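Section 4. Teaching a counter task by hand

The sales pages for Levus say you can teach it a new task in minutes. Plan on an afternoon. Hand guiding works, but it copies your mistakes as faithfully as it copies everything else, and the software won't tell you which was which.

Before you start

Finish the joint check in Section 3. If you skipped it, go back. A recording made on an arm with a bad zero can't be fixed later, whatever the Repair button promises.

Set up the counter as it will be on a normal day. Jérémie Leblanc taught our first set of tasks on a bare counter, and all of them failed once the groceries came back.

Recording the task

1. Turn the speed limit down to 40 percent. The factory setting of 70 is too fast for a beginner.

2. Press Guide and wait for the tone. The joints go slack one after another, so keep a hand under the arm until the last one lets go.

CAUTION: Keep your fingers out of the gripper. Guide mode frees the joints but leaves the gripper powered.

3. Move the arm by hand to your start pose, low over the middle of the work area. Leave the toaster, the toaster oven and the tray of snacks where they normally live. The arm has to learn to pass between them.

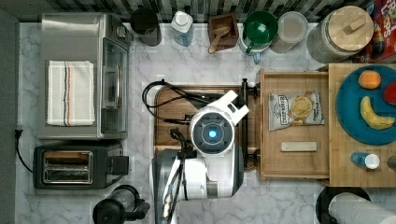
4. Check the cables. Any loop lying on the counter must be able to slide freely through the whole motion. If it can catch on a cutting board, it will – usually on the last run.

5. Press Record and walk the arm through the task at one steady pace. Don't stop to think. A pause gets learned as part of the job.

6. Press Record again to stop, then save.

7. Return the objects to their places and repeat. The quick card says 9 demonstrations are enough. We have never had a task hold up with fewer than 40.

Note: The score shown after each save measures how smooth your motion was. It says nothing about whether the task got done. Esperanza Vidal once scored 9 out of 10 on a run where she missed the object completely.

Using the remote handset instead

The Pyo handset keeps your hands away from the arm, and that is its main advantage. It lags a little, and most people overshoot for the first hour. Throw those runs out. Don't mix handset and hand-guided runs in one task, even though the menu allows it.

Play back the finished task with one hand on the stop button. Try it again with a few objects shifted before you trust it.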